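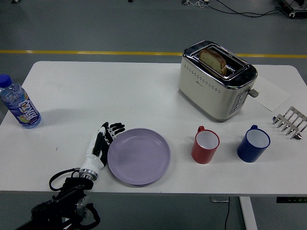
A robot that can be told once where things belong, and then keep that in mind through a whole breakfast, is the aim of a project at the Wurkach laboratory, which published its first full set of results on July 6, 2025. The method is called Mumau. It deals with a plain problem in robot learning: a machine trained on recordings of people doing chores tends to copy the motion it has seen most often, even when the objects have been moved. The group's test bed is a breakfast table. A lavender plate lies beside the robot's black-fingered hand, a red mug and a dark blue mug stand farther along the front, and a cream-colored toaster behind them has a slice of bread sticking up out of its rear slot. The robot is asked to bring those things together into a set place, in an order given by the person running the trial.

The laboratory ran 485 trials over the spring. In each one the robot received a short spoken or typed request, such as "bread on the plate, then the red mug next to it," and was left to finish without help. A trial counted as a success only if every item ended up where the request said, nothing was knocked over, and the arm did not have to be stopped by hand.

With Mumau switched on, the robot completed 9 out of every 10 requests that involved a single object. Requests with three or more steps were harder, and the success rate fell to a little over two thirds. The same robot with the same training data, but without the new method, finished fewer than half of the longer requests.

Benedikt Kasten, who leads the work, said the gap on the longer requests was the result the group cared about.

"Picking up a mug is something many labs can do," Kasten said. "The trouble starts at step three. By then the robot has moved things, the view has changed, and it has lost track of which part of the request it is on."

Mumau handles this by splitting the work between two programs. The first watches the camera picture and writes a short list of what is still left to do. The second moves the arm and hand, and it only ever sees the top line of that list. When the first program judges that a step is finished, it crosses out the line and passes on the next one. If it judges that a step has failed, the line stays where it is and the hand tries again.

The list is refreshed five times a second. Earlier versions refreshed it only at the end of each movement, and the robot would carry on with a grasp that had already slipped. Kasten said the change was suggested during a review of failed trials, in which the group found that the arm had often set off for the plate with nothing in its fingers.

Training took 140 hours of recorded demonstrations. An operator guided the arm and hand through each task while the cameras recorded, and the objects were shifted to new positions between takes. The group also recorded takes in which the operator made a mistake on purpose, such as dropping the bread short of the plate or reaching for the wrong mug, and then put it right. According to the paper, leaving out these takes cost more than leaving out the same amount of ordinary data.

Bread was the least reliable object. It bends, it sheds crumbs, and the amount that stands above the slot varies with the size of the slice. The robot grips it between thumb and fingertips and lifts straight up before moving sideways. In early trials it pulled at an angle and dragged the toaster along with the slice. The group tried a rule that fixed the angle by hand, then dropped it after the recorded corrections brought the same improvement.

All bread trials were done with the toaster cold. The paper says that heat was left out on safety grounds and that no claim is made about freshly toasted bread, which is stiffer and may be easier to hold. A separate series with warm toast is planned.

Mugs gave a different kind of trouble. The hand can take a mug by the handle or around the body, and the demonstrations included both. Without the list, the robot sometimes started one kind of grasp and switched to the other partway through. Mumau does not choose the grasp itself, but by telling the hand what the mug is wanted for, it appears to settle the question early. When the request was to set a mug beside the plate, the hand took it by the body in most trials. When the request was to pass it to a person, it left the handle free more often. The group had not trained for that and says in the paper that the number of handovers is too small to draw much from.

The researchers also tested what happens when someone interferes. In one series, a member of the group moved the plate after the robot had already picked up the bread. The method coped in most of these trials, usually after a pause of a second or two while the list caught up. In another, the two mugs were swapped. Here the results were weaker. The robot went to the old position in nearly a third of the trials and corrected itself in only some of those.

Kasten put this down to the first program, which is slow to doubt something it has already written down. "If it has decided the red mug is on the left, it wants to go on believing that," he said. "We can make it check more often, but then it starts to doubt things that are fine, and the robot stands there."

Speed remains a limit. A three-step request takes the robot a little under two minutes, and a person needs a few seconds. The arm was held to a low speed throughout for safety, and Kasten said the group had not tried to find out how fast it could go.

The computing was done on a workstation next to the table, with no outside connection. Grarkik, a maker of control software for small production lines, supplied the program that turns the method's commands into joint movements. The company paid for part of the operator time and had no say in the choice of trials, according to the statement at the end of the paper.

Grarkik said it would look at whether the list approach could be used for packing mixed goods, where an order may call for several items in a fixed sequence. The company gave no timetable.

A second site has already repeated part of the work. The Voß institute ran the single-object requests on its own arm, with a simpler two-finger gripper and a different set of dishes. Its success rate was lower than the one at Wurkach but well above what it had measured with its previous system. The longer requests have not been tried there yet, and the institute is still recording demonstrations for them.

The two sites used the same first program without changes. Only the second, which moves the arm, had to be trained again. The paper treats this as the main practical point in the method's favor, as recording demonstrations is the costly part and the list writer can be carried over from one robot to another.

There are limits the authors list themselves. All requests were given in English and used a small set of words. The lighting was constant. Only one person at a time was near the table, and nobody reached in while the hand was moving except in the planned series. Clear objects, such as drinking glasses and plastic bottles, were recognized less reliably than solid-colored ones and were left out of the main figures. They are reported in an appendix.

The group has also left pouring out of the method for now. A spilled drink cannot be put back, and the rule that a failed step simply stays on the list does not work for it. Kasten said a version that can tell the difference between a step that may be repeated and one that may not is the next thing on the schedule.

The recordings, including the takes with deliberate mistakes, will be released in October along with the code for the list writer. The control software from Grarkik is not part of the release, but the paper describes the commands it expects, and groups with their own controllers should be able to connect to it.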